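Fiction > Short Shorts

Search this site Go

The Gauge at Trarnar

The river gauge at Trarnar reported every five minutes. On 10th July it reported a level of zero, and the inspector was sent from Astex to replace the float.

The float was sound. The cable was sound. She logged both and lowered the weighted line by hand – it reached gravel at three feet and came up dry.

She recorded the reading as valid. Under "Remarks" she wrote: River absent.
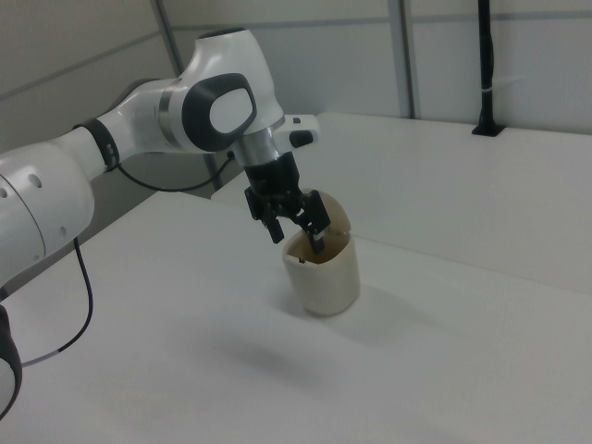
Vol. 2, No. 3

The office returned the form. Remarks were limited to equipment. She crossed out two words, wrote "No fault found," and drove home across the riverbed.

© Fuvance Quarterly | Contact | Back to top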